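The Villden Lunch Bag, Six Months In

Posted November 5, 2021

I have owned nine lunch bags as an adult. I know this because my wife keeps them in the hall closet, nested inside one another, and brings them out whenever I say I'm thinking of buying another. The Villden is the ninth. I bought it in May, the week my office started letting us back in, on the theory that a man returning to a desk after all that time deserved to bring soup.

A word on what I want, so you can stop reading if you want something else. I take the 13 bus, which means the bag spends half an hour on my lap or between my shoes. I carry one tall container, one flat one, a piece of fruit and whatever my daughter has decided I should try. I don't carry wine. A surprising number of lunch bags are sold with a photo of wine in them, and I would like to meet the people who have that job.

My last bag was a Citiro, the wide flat kind that lies down like a briefcase. It's fine for sandwiches. Put anything with a lid in it and you are trusting the lid, and I trusted a lid in front of a bus full of strangers in a way I still think about. So this time I went looking for something that stood up.
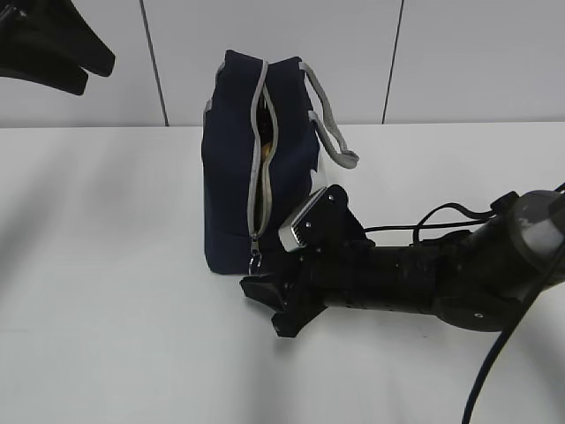
Standing up is what the Villden does best. Set it on a counter and walk off, and it stays where you left it, even half empty. The tall container goes in first, the flat one on its edge beside it, and the fruit on top, where it has at least a chance of arriving as fruit. I've carried lentil soup, chicken soup and a thing my brother-in-law calls chowder, and all of them got to work still inside their containers.

Keeping things cold is a different matter. The tag promised "all-day freshness," a phrase with no numbers in it, and for good reason. With one ice pack, my yogurt was still pleasantly cold at noon in September. In July it was a beverage. If you work outdoors, or park in the sun and leave your lunch in the car, spend more money or eat earlier.

I asked Amnuay Wongsuwan about this, as he runs the kitchen on our ground floor and has opinions on everything that holds food. He told me any soft bag is a jacket, and a jacket doesn't make you cold. Then he told me to buy lunch from him. I pointed out that his noodles cost more every month. He pointed out that they don't leak on the bus. We left it there.

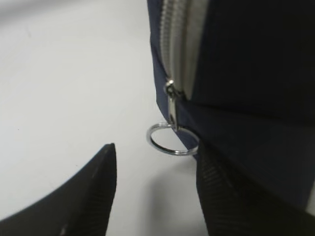 Cleaning is mostly painless. A damp cloth takes care of crumbs and the ordinary drips. Curry is another story, and the story is now several weeks old. I've tried dish soap, baking soda and leaving it open on the back porch overnight, which did some good for the bag and a lot of good for the local raccoon. Don't put it in the dryer. The instructions say so, and I can confirm that the instructions were written by someone who knew.

My complaints, in the order they annoy me:

There's no place for a fork. I have been carrying mine in my coat, where it has made a hole in the pocket and one awkward moment at the dentist's.

The bottom corners collect rice. I don't eat that much rice, and yet there is always some there.

It is also a touch too tall for the shelf in our office refrigerator. It has to go on the door side, next to the salad dressing that has been there since before we all left.

I did try the competition. My sister lent me her Cabral, which is better built and keeps things colder, and weighs about as much as the lunch. She loves hers and drives to work, and I think those two facts are related. The Iker is the cheap one you see near the register at the drugstore. I used it for a week, and it did everything the Villden does until the Thursday-type slump that hits all cheap bags, when it leaned over on its containers and stayed leaned. My daughter keeps markers in it now and has no complaints.

So would I buy the Villden again? For the bus, yes. For soup, yes. For a picnic in August I'd borrow my sister's and make her carry it. It has gone into room 915 with me most working mornings since I bought it and come home lighter, and I haven't been tempted by a tenth, although there is a sale on at the hardware store and one of them has a fork pocket.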